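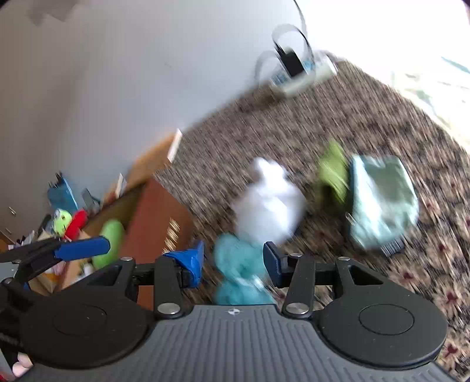
How often should the soft items and carpet in a shared playroom be checked?

Once a week for the full list, with a short look over the floor at closing time each day. Soft items that go home with families and come back get checked again before they go in the box.

Hakley House playroom
Soft items, box and floor: weekly check
Filled in by Omar Twal
Month: May
Start 4:30 p.m.

Mark each line OK, FIX or OUT. OUT means the item leaves the room the same day. Write a comment for anything that isn't OK.

FLOOR

1. Carpet lies flat, no raised edges or ripples. OK
Comment: Edge by the door was re-glued last month and is holding.

2. Carpet pile clean, no crumbs, pins, staples or beads. FIX
Comment: One staple near the door, picked up. Vacuumed after. On a patterned carpet small things are hard to see from standing height, so get down on your knees for this one.

3. Walking path from the door to the window clear of toys and fabric. FIX
Comment: Soft things were left out on the carpet again. Put away at the end of the check.

4. Baseboards secure, no splinters. OK

BOX

5. Box stands level and doesn't tip when a child leans on the side. OK

6. No torn corners, open staples or loose tape. FIX
Comment: One corner is going soft. Taped on the outside for now. I'd like to replace the box before summer. Bremine has one in the right size, 156 in the catalog.

7. Nothing hard or sharp at the bottom. OK
Comment: Found a pencil and a hair clip. Pencil to the art shelf, clip to lost and found.

8. Box not filled over the rim. OK

SOFT TOYS

9. Seams closed. Pull gently on both sides of every seam. FIX
Comment: Saliba rabbit has a gap under one arm, stuffing not showing yet. Set aside for sewing. Goes to OUT if it isn't done by the next check.

10. Eyes, noses and buttons firm. OUT
Comment: One bear with a loose eye. Removed. This is the second from the same bag of donations, so I went through the rest of the bag and the others held.

11. No damp, smell or stains. FIX
Comment: Two for the wash. Cold cycle, then dry them all the way through before they come back. Last time one went in the box still damp in the middle and we had to wash everything.

12. No ribbons or cords long enough to go around a neck. OK

FABRIC AND DRESS-UP ITEMS

13. Shaken out and pockets checked. OK
Comment: Tissues only.

14. Zippers and snaps work, no broken teeth. FIX
Comment: Zipper on the Mura vest sticks halfway. Rubbed with candle wax, better but not right. Check again next week.

15. Hems not trailing on the floor when worn by the smaller children. OK

16. Folded or rolled before going away. FIX
Comment: Please don't just drop things in crumpled. It hides tears, and I can't check what I can't see.

CLOSING

17. Wash bag labeled and taken to the laundry. OK

18. OUT items entered in the book. OK
Comment: Bear is entry 167.

19. Lights off, door latched. OK

Still open from last time: the spare wash bag hasn't turned up. If it's in your car, please bring it back.

Finished 5:20 p.m. O.T.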